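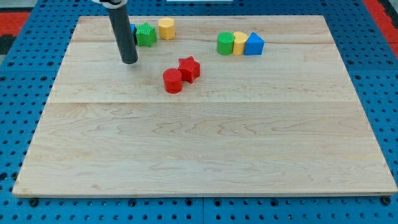

26th July

Jukance board and blocks, notes from the day

Board is on the pegboard table and staying there for now. Went with the wide placement, so there is blue showing on all four sides and the edges can be wiped without moving anything. I had wanted it pushed up against one edge to free some table, but then things roll off that side and end up on the floor. Leave it in the middle.

Checked the joints first. The seam across the middle is the one you notice. It's straight and tight as far as I can see, but with a fingernail there is a very slight step, the near plank a hair higher than the far one. The cylinder stands across it without rocking. The hexagon rocks if you set it down with the seam under one side, and stops if you turn it a little. The fainter seam further back I can't feel at all. If it weren't for the change in grain I'd have missed it.

Options for the middle step:
Leave it.
Card scraper along the high side, feather it out a hand's width.
Send it back to Dobson.

Leave it for now. Scraping would take the surface down in the part where the figure is strongest, and I don't want a dull strip running across the board next to wood that still has its original surface. Dobson would replace it, I think, but the last replacement came a good deal darker and we had to explain the color change in every note after that. If the step gets worse with the humid weather, scrape it.

Front edge is fine. The corner was eased at the shop and it hasn't been knocked yet. Please lift the board from underneath with a hand at each end and don't drag it by the front edge. The holes in the table catch the underside and you get short scratches on the bottom face. They don't matter by themselves, but there was a splinter from one of them in January and somebody had to go looking for tweezers.

Flatness. Laid the long straightedge on it three ways: along the near edge, across both seams, and corner to corner both directions. Along the near edge no light. Across the seams, light on the far side of the middle joint, same story as the fingernail. Corner to corner it's a touch hollow one way and good the other. Paper strip slides under the straightedge in the hollow, two strips don't. Good enough for standing blocks on.

Felt dots: tried four under the corners last week and took them off again this morning. The board sat nicely but it slid when leaned on. Bare wood on the pegboard grips better. Bag of dots is back in the drawer with the tape.

Surface

Wiped with a dry cloth, then a barely damp one, then dry again. No oil. There is a can of Trultero wax on the shelf and I know it looks tempting because the wood comes up beautifully with it, but the test offcut is still faintly tacky along one side and the blocks picked up lint from it. If anybody wants to wax a board, wax the offcut again and give it a proper time to cure with the lid off the box. Write the date on the back in pencil.

Pencil on the top face: no. I know the lines help with lining up rows. Use the low-tack tape, short pieces, and pull it along the grain. Pulled across the grain it lifted a few fibers on the old board and you could see every place it had been.

Light comes up differently on the near half because of the grain there. It swirls, and at certain angles the lines look like scratches. They aren't. I spent longer than I want to admit rubbing at one of them.

Blocks

These are from the Heltent order, number 3189, minus the ones set aside below. Went through them on the bench before anything went on the board.

Greens. Star is good. Points are all clean, top has that fine texture that the smooth ones don't have, and it holds dust. A soft brush gets it out, a cloth just pushes it into the corners. Don't use the damp cloth on the star. The cylinder is good too. Its top looks lighter than its side, and I first put that down to a batch difference, but turned over under the lamp the two ends and the side all come up the same. It's only how the light lands.

Yellow hexagon. Same thing with the faces, pale from the front and deeper around the sides. It's the tall one of the bunch and the easiest to knock over when reaching past it, so it goes toward the back when there's a choice. Checked the base on the glass plate, sits flat. The rocking is the board.

Blue. One has a small raised spot on the bottom face. Two passes on the fine paper and it was gone. Washed the dust off and let it dry on the rack before it went near the others. The paper is worn out, the new sheets are in the flat folder and not in the drawer marked paper, which is full of paper towels.

Set aside: a yellow with a chipped edge and a second star where one point is soft, like it was pressed against something before it had fully set. Both are in the small tub with the tape on the lid. Don't throw them out yet, I want them next to each other when I write to Heltent.

Arrangement

Spent a while on this. What we've been doing is lining everything up in one long row, and the trouble is that the shapes then read as a fence. You see colors and you don't see outlines. So two groups toward the back of the board, with the two reds between them, nearer the front. The left group is a loose cluster: blue, the green star, the yellow hexagon set slightly farther back than the star. The right group is three side by side in a tight line with the green cylinder at the left end.

Keeping the near half of the board clear. I had a block down there at first and it made everything behind it look crowded. The bare wood is more useful than another shape, and it's where you want room to set something down.

On the tight line: sides touching, pushed together with the short ruler. If they're left with a narrow gap, every gap comes out different and that's what the eye goes to. Touching or well apart, nothing in between. With the cluster it doesn't matter so much because nobody expects it to be even.

I tried the cylinder in the cluster and the star in the line. Worse. The star has nothing flat to push against and it turned each time the ruler touched it, and then the whole line was crooked. Anything pointy goes in the cluster from now on.

Tried two greens next to each other as well, star and cylinder. They merge when you look across the board from the near side. Leave a different color in between.

Also checked how things look against the blue of the table, because it came up before. Anything blue is better kept well in from the edge of the board. Against the pale wood it's clear. Against the table it disappears a bit, and the holes make it worse.

Putting away

Blocks go back in the divided tray by shape and not by color. I changed this today. By color looks tidy but you end up digging for the star every time because it hooks on its neighbors. By shape, the stars get the wide compartment and the cylinders can lie down. New label on the tray lid. The old label is still underneath it, I couldn't get it off clean.

Tray is on shelf 11, left side, under the straightedges. The shelf list still has it under the old place, item 451. I haven't changed the list because the file was open on the other computer.

Board can stay on the table overnight with the cotton sheet over it. Not the plastic one. Plastic leaves it cooler underneath and I'm suspicious that's how the old board got its cup, although I can't prove it. If the board does have to come off, stand it on the long edge in the rack with the two spacers, seams running level, and don't lean anything against the face.

To do

Write to Heltent about the star and the chipped yellow. Ask whether the textured top is meant to be on all of them or only on the stars.

Repeat the fingernail check on the middle seam after the wet spell. Same place, left end and right end, and write down which is worse. Today the right end was slightly worse.

Order more low-tack tape, narrow. The wide roll is useless on this.

Find out what Dobson uses on the front edge. It's smoother than ours and I'd like to do the same on the small boards.

Second offcut for the wax test -- cut it from the same stock this time, the first one came from a much softer piece and I don't trust what it tells us.

Decide about the step. I keep going back and forth. A scraper would take a few minutes, and then it's done and can't be undone. The blocks stand fine everywhere else, and there is plenty of everywhere else. If it's still bothering anyone after the next check, put a note under this one and I'll bring the scraper in.

Later addition: straightedge was left on the bench, I've hung it back up. The hook is loose -- needs a longer screw.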